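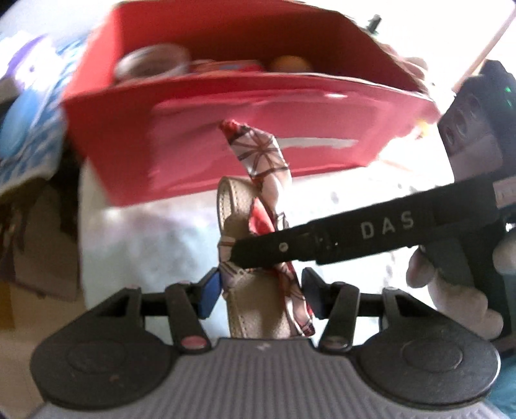
Mitsuko Tamura

3. Footwear and the recall of short walking trips

3.1 Background

Travel surveys ask people to list every trip they made on the day before. Long trips are reported well. Short walks are often left out, and the shorter the walk, the more likely it is to be missing from the diary. Follier and Tannous are two neighborhoods of Pleston where most homes are within a short walk of a bus stop, a bakery and a school, so the loss of these trips matters for the counts used in sidewalk planning.

Early interviews suggested that people sort their walks by what they put on their feet. A walk in laced shoes was "going out." A walk in sandals or house shoes was often not thought of as a trip at all, even when it crossed two streets. We therefore added a footwear question to the diary used in the Lirkitmont survey.

3.2 Sample and diary

We mailed the diary to 700 households, 300 of them in Follier and the rest in Tannous. One adult in each household was asked to fill it out. The standard form asked for the start time, the purpose and the end point of each trip. The revised form began with a page on footwear. It asked which shoes, boots, sandals or slippers had been worn outside the day before, and only then asked where the person had gone in each pair. Open sandals with a single strap or a patterned upper (Figure 2) were coded as light footwear, together with slippers and clogs.

Figure 2. Sandal of the type coded as light footwear, beige and patterned, in front of a red open-topped box.

The two forms were assigned at random within each neighborhood. Diaries went out in March and respondents who had not replied were sent one reminder. Trips of less than 50 meters were dropped before analysis, as were trips that began and ended inside the same building or yard.

3.3 Results

Respondents who used the revised form reported more short walks than those who used the standard form. The gap was widest for errands before nine in the morning and after the evening meal. Trips by car and bus did not differ between the two forms. In Tannous, where many front doors open straight onto the street, light footwear was named more often than in Follier, and most of the added trips were made in it.

Older respondents took longer to complete the first page, and several wrote in the margin that they had not understood whether garden clogs should be listed. We coded these entries as light footwear when a destination outside the yard was given and left them out in all other cases.

3.4 Limits

The diary covers a single weekday in mild weather. We do not know if the footwear page would have the same effect in winter, when fewer people go outside in light shoes. The second wave uses the same wording with a separate line for clogs.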